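Building Interiors, Evening Section
Handout 7: Marble Tile on the Diagonal

Okay, so last time we got through subfloors and I ran out of time before the good part, the part where you see the stone. I promised I'd write up what I would have said, so that's what this is. Bring it with you to the tile lab, because we'll be marking up layouts on the back.

First, what we mean when we say "marble" in this course. I mean the real thing, cut from a block, limestone that got squeezed and cooked underground until it recrystallized. The gray clouds and veins are whatever else was in the mud at the time (clay, iron, a bit of graphite). Porcelain printed to look like marble is a perfectly good product and we'll get to it in handout 9, but it behaves differently under a saw and under a mop, so please keep the two apart in your notes. Half the confusion on the midterm came from mixing them up!

Straight lay versus diagonal lay

A straight lay runs the joints parallel to the walls. It's fast, you waste less, and if your walls are square you can practically do it in your sleep. A diagonal lay turns the grid so the joints run corner to corner, usually at 45 degrees. People love it in entry halls and narrow rooms because your eye follows the long lines and the room feels wider. I love it too, I put it in my own hallway, and I cut so many triangles that month that I was dreaming about them.

What you pay for it is the perimeter. Every tile that meets a wall is a cut tile, and with marble each of those cuts has a fragile pointed corner. Order more than you would for a straight lay. I tell people 12 percent over for a plain rectangular room, then more again if there's a bay window or a staircase. If you come up short, the replacement boxes may be from a different lot, and then you have a color problem, and I'll come to that in a second.

How to set it out:

Find the center of the room by snapping lines between the midpoints of opposite walls.
Check that the two lines are square to each other with a 3-4-5 triangle. Do it twice.
From the center, measure the same distance out along all four lines and mark each one.
Join the marks. You now have a square standing on its corner, and its sides are your diagonal reference lines.
Dry-lay one full row each way before you mix anything.

Please do the dry lay. I know it's dull. You can shift the whole grid a couple of inches at this stage and save yourself a row of skinny slivers along the most visible wall, and once there's thinset down you are stuck with whatever you've got.

Reading the color of a floor

White marble is hardly ever just white. What I want you to practice is standing back and sorting the tiles by temperature: which ones lean pink or cream, which ones lean blue-gray, and where the heavy gray patches land. In a straight lay your eye jumps to rows. In a diagonal lay it slides along the joints, so a warm tile can feel like part of a stripe even when the neighbors are quite different.

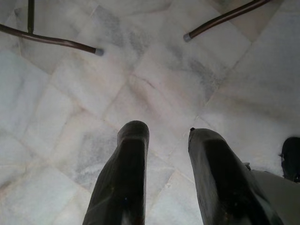 Inger Riis asked whether you should spread the dark pieces out evenly, so that no one area gets more than its share. My answer is, sort of! Open several boxes at once, pull the strongest pieces, and lay them face up before you commit. If you scatter them too regularly you get polka dots. If you let a few gather and drift, the way veining does in a slab, it reads as stone. I'd rather have one smoky band wandering across a floor than a dark tile at every fourth step. What I would avoid is a single very dark piece stranded right inside the front door, because that's the one every visitor looks at.

The other thing to watch is vein direction. Some suppliers put arrows on the back. On a diagonal floor you can run all the veins the same way, or give each tile a quarter turn from the last. Write down which one you chose and tape it to the wall, especially if two people are setting. I once came back from lunch to find that my very nice helper had changed systems halfway through the dining room.

Grout joints

Keep them thin on polished marble, a sixteenth of an inch if the tile edges are true enough to allow it. Thin joints want unsanded grout, and there's a second reason to use it, which is that sand scratches a polished face. For color, go with a pale gray a shade darker than you think you want. Pure white grout looks wonderful for a week.

Our lab has bags from Zovau and Grelico, both unsanded, both fine for the practice boards. The Zovau sets a little quicker, so mix small batches if you're slow like me.

Setting bed

White thinset only under light marble! Gray mortar can show through as a shadow, particularly with the thinner and more translucent tiles, and there's no getting it out later. Back-butter each tile, press it in, and lift one now and then to look at your coverage. You're after a full bed right into the corners, as an unsupported corner on a diagonal cut will snap the first time someone drops a skillet on it.

Cleaning and care

Marble and acid don't get along. Vinegar, lemon, wine and most bathroom descalers will etch the polish and leave a dull spot, and sealing doesn't prevent that (sealer slows down stains, it does nothing for etching, please underline this one). Sweep or dust-mop first, then damp-mop with a neutral stone cleaner, then dry with a soft cloth if you want it streak-free. Grit is what wears a floor down, so put a good mat at the door.

For next class

Read the Iyengar chapter on layout, up to the part about borders. Then draw a diagonal layout to scale for the Plestard house entry (the plan is in your packet) and shade in where you'd put your warm tiles and your darkest ones. Mark your center point clearly. Prakash Thevar has the key to the tile store and will open it at 6:30 for anybody who wants to look through boxes before we start. We're in room 206, and closed-toe shoes are required at the saw.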